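4.2 What the purchase price leaves out

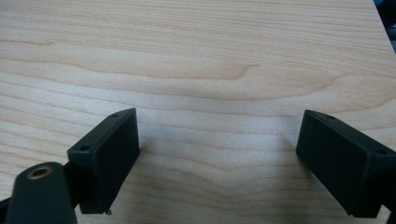

Figure 3. Open gripper over a bare tabletop, seen from the tool-mounted camera. Each black finger has two small screw holes in its top face; a brass-coloured threaded insert sits in the mount at left.

Most of the budgets we were shown treat the gripper as a single line, bought once. We doubt this is a sound way to plan. The tool in Figure 3 is a fair place to begin. At the bottom tip of the left finger a tiny burr or chip of black plastic sticks out just above the wood. A fault of that size would never appear in a supplier's quotation, and on a shared bench it would probably go unnoticed until somebody asked why thin parts were being picked up badly. We do not claim that it matters for every task. We claim only that the plans we read had no money set aside for finding out.

Sturkico's proposal for the Troltdale workshop, drawn up by Sandhu in September, allowed for 9 hand-held units and 2 spare pairs of fingers. The number of spares was not explained. When we asked, we were told that it matched an earlier order from Prokside, which had itself been settled by what was in stock. Sugawara's later plan was more careful in its wording but rested on the same guess, and it gave the working life of a finger as 300 hours with no record of how that figure had been reached. Of the 59 entries in the workshop's repair log, few say which part was changed, so the log cannot settle the matter either way.

The case made for screwed-on fingers is that they are cheap to swap. This may well be true of the part itself. It says little about the time spent checking that a new finger lines up with its partner, or about the recordings that may have to be thrown away if it does not. Weerakoon's costing sheet puts that labour under "general upkeep", where it cannot be told apart from cleaning and charging. Two of the sheets we compared left it out altogether.

We would therefore treat the saving claimed for Troltdale as unproven. A buyer who wants a figure worth defending should ask for the price of a matched pair, fitted and checked, and should keep a dated note of each change from the first day of use. Section 4.3 applies the same test to cameras and mounts, where the records are somewhat better.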